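Frequently Asked Questions: Juice Boxes and Shelf-Stable Drinks

The following information is provided for families, staff and visiting groups using the Wendt Community Centre. It applies to all programs held on site, including before-school care, the February holiday program and weekend bookings. Questions not answered on this page may be directed to Olesia Derkach, Food Services Coordinator, at the front office or on extension 434.

Which drinks are available to children attending a program?

Water is available at all times and at no charge. Juice boxes are offered once per session, at the afternoon snack break. Milk is served with breakfast only. Soft drinks, energy drinks and flavoured waters are not supplied and may not be brought into program rooms.

May a child bring a juice box from home?

Juice boxes from home are permitted if they are labelled with the child's name and remain in the child's bag until the break. Glass bottles are not permitted. Drinks from home are not placed on the display shelf with Centre stock.

How is the display shelf arranged?

Each flavour is kept together so that children who are not yet reading can choose by the colour of the box. Fronts face the room. New stock is placed behind existing stock, and the box nearest the front is taken first. Staff opening the kitchen check the date on each box before it goes out.
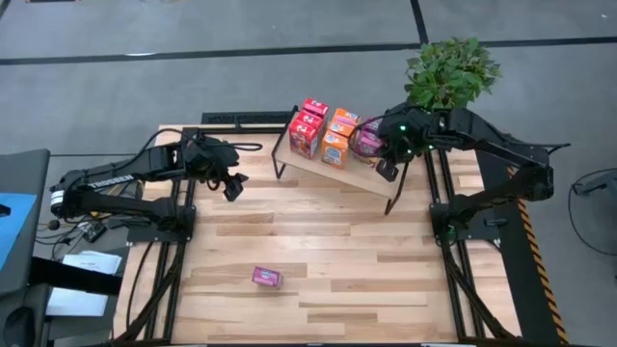 Where should unopened juice boxes be stored?

Unopened boxes are kept in the dry store, off the floor and away from direct sunlight and heating vents. Cartons are stacked no more than 3 high. Boxes intended for the afternoon break may be moved to the refrigerator in the morning, but refrigeration is not required until a box has been opened.

What happens to a box that has been opened but not finished?

It is discarded at the end of the break. Opened boxes are not returned to the refrigerator, sent home or passed to another child.

Are dented boxes served?

A box with a slightly bent corner may be served. Any box that is swollen, leaking, sticky to the touch or damaged at the straw hole is removed and entered in the stock book. If more than 2 boxes in a carton are affected, the whole carton is set aside for return to the supplier.

Who supplies the Centre's drinks?

Dry goods, including juice boxes, are ordered through Hornico and delivered on Friday before noon. Milk is ordered separately. Groups hiring the hall are responsible for their own supplies and may not draw on Centre stock.

How are allergies and dietary requirements managed?

Parents and guardians are asked to complete section 17 of the enrolment form. Ingredient panels for all drinks currently in stock are held in a binder at the kitchen counter and may be consulted on request. Where a child cannot have juice, water is provided in a cup at the same time.

Can empty juice boxes be recycled?

Empty boxes go in the bin with the yellow lid beside the kitchen door. Straws and wrappers go in general waste. Children are asked to flatten the box first, with help from staff where needed.

How may feedback about the drinks program be submitted?

Written feedback should be addressed to Carmela Montes, Program Manager, and left at the front office. Requests for a change of flavour are considered when the next term's order is prepared.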